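4.2 Checking the work area (Soltuveck two-arm kit)

1. Tighten the corner plates of the frame with the 5 mm key.
2. Keep every cable outside the rails, or hanging free under its own arm.
3. Put the practice objects between the arms. A cloth is good for the first trial.
4. Set the speed to 10 percent and start the program.

CAUTION: Do not put your hand inside the frame while the arms have power.

Note: For a replacement gripper, please write to Lakwood, part 112.
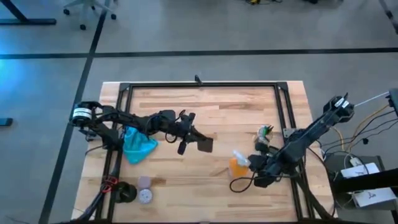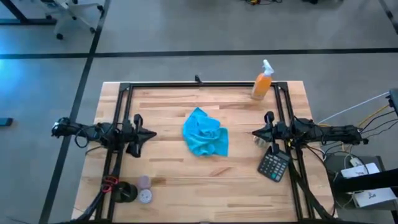

Both arms over the table, with a cloth among the practice objects.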